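Patwary Planner - Set-up Guide
Section 7: Checking what the planner thinks it sees

Read this section before you let the planner drive both arms. It assumes you have finished the camera calibration in Section 6 and that the arms answer to the stop button. If you skipped the stop button test, go back and do it.

The planner gives every object a confidence score. Treat that score as an opinion. A high number means the object looks like something in the model's training set. It doesn't mean the arm can pick it up, or that the object is where the overlay says it is.

7.1 Before you start

1. Open the Kilteo viewer and load the two-arm profile.
2. Set the speed limit to 31 per cent. The default is higher, and we don't recommend the default.
3. Turn off Auto-Retry. With it on, a bad grasp gets repeated with the same bad numbers, and the log records only the last attempt.
4. Clear the old scene memory. The "Refresh" button does not do this. Use Scene > Forget All.

Caution: Keep hands out of the work area whenever either arm is enabled. Pausing the planner does not cut power to the joints.

7.2 Checking detection

1. Put a few dishes on the surface and a few in the rack, then press Detect Once.
2. Compare the object list with the real table, item by item. Don't rely on the coloured outlines, which are smoothed for display and hide small errors.
3. Look hard at plates standing next to each other in the rack. The detector likes to merge two neighbours into one thick plate, mainly when one leans over the other.
4. Look for clear glass. If a glass is missing from the list, the planner will treat that spot as free space and may route a gripper through it.
5. Check any stack. The planner reports a stack as one object with a height. It guesses the number of plates from that height, and the guess is poor with mixed dishes.

Note: The release notes say stack handling was "greatly improved" in November. We saw some improvement. Keep checking.

7.3 Checking the plan

1. Press Plan, then step through the preview with the arrow keys. Don't use Play, which skips waypoints.
2. Watch the forearms as well as the grippers. The collision model covers the links and joints, but it leaves out the camera cables.
3. Confirm that the two arms are given different targets. If both have claimed the same object, raise Arm Separation by 3 and plan again.
4. Run one move only. Press Hold and compare the arm's real position with the preview.

If the two disagree by more than the width of a fingertip, stop. Repeat Section 6. Changing the offset by hand will fix one spot on the table and spoil the rest - we have tried it.

7.4 When the score and the table disagree

Believe the table. Save the log (it keeps the last 38 detections, then overwrites them without a warning) and lower the trust setting for that object class. The Mevdale plug-in offers to do this for you. In our tests it lowered the wrong class often enough that we leave it off.

Compare your own layout with the two below before you change any settings. Partly hidden dishes are normal in a working cell and should be part of your check.

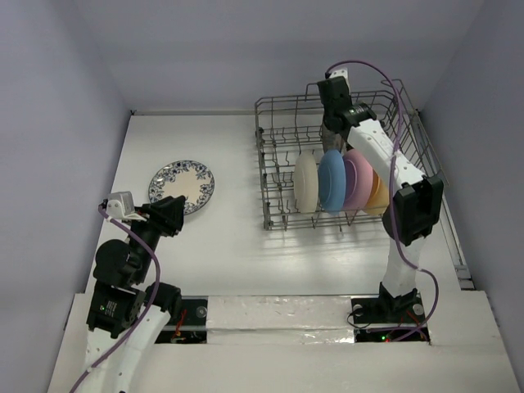
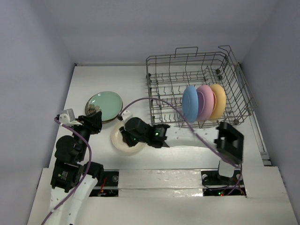

Figure 7-1. Two-arm cell with plates on the surface and in the rack. In both views the grippers hide part of the dishes from the camera.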